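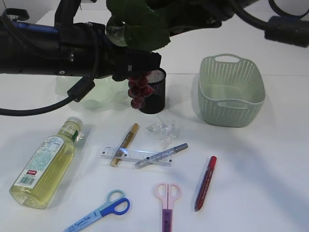 Artificial grapes above the mesh pen holder, with markers, scissors, a ruler and a mint-green basket on the white tabletop.

Nandthorpe Tabletop Objects: Data Card

Summary

Nandthorpe Tabletop Objects is a collection of still images of small household and office articles on a white table. It covers stationery, light plastic storage, bottles and artificial fruit, in mixed and untidy arrangements. The collection was prepared by the Ziroseo Household Inventory Unit and is maintained at the Dustton office.

Release date: May 28, 2018
Contact: Gearóid Ó Briain, Dustton office

Contents

Images: 883
Training portion: 692
Arrangements: 90
Object labels: 40

The images not assigned to the training portion are held for evaluation. All images of one arrangement are kept in the same portion.

Object groups

Writing and marking. Markers in several finishes, including gold-colored and red barrels, with glue sticks of similar shape. Where a marker and a glue stick cannot be told apart from the visible side, the label "stick, unspecified" applies.

Cutting and measuring. Scissors, with or without a blade cover, and clear plastic rulers. A blade cover is labeled as part of the scissors when it is in place and as a separate object when it is not.

Containers. Mesh pen holders, perforated plastic baskets and plastic bowls. Contents are labeled separately from the container.

Bottles. Plastic bottles, upright or on their side. The color of the liquid is recorded as a free-text note. Label text is not transcribed.

Artificial fruit. Grapes and other bunches with leaves. Fruit and leaves form one object.

Wrapping. Crumpled clear wrappers and similar scraps. These are labeled when they can be outlined and otherwise marked "debris".

Labeling rules

Outlines follow the visible part of an object only. Annotators must not guess at a hidden edge. An object crossing another, such as a marker lying over a ruler, is outlined in full, and the object beneath is recorded in as many pieces as remain visible.

Shadows are excluded. Openings in a basket wall are included in the basket, as are cutout handles.

Known limitations

Clear and translucent articles have weak edges against the white surface. Pale green bowls and clear rulers produced the largest disagreements between annotators, and their outlines should be used with caution.

The Vakulenko label list, on which the object names are based, has no entry for blade covers. The local code BC is used in its place.

Access

Requests for copies should be sent in writing to the Dustton office and should state the intended use. Corrections to labels are accepted at the same address and are applied at the next release.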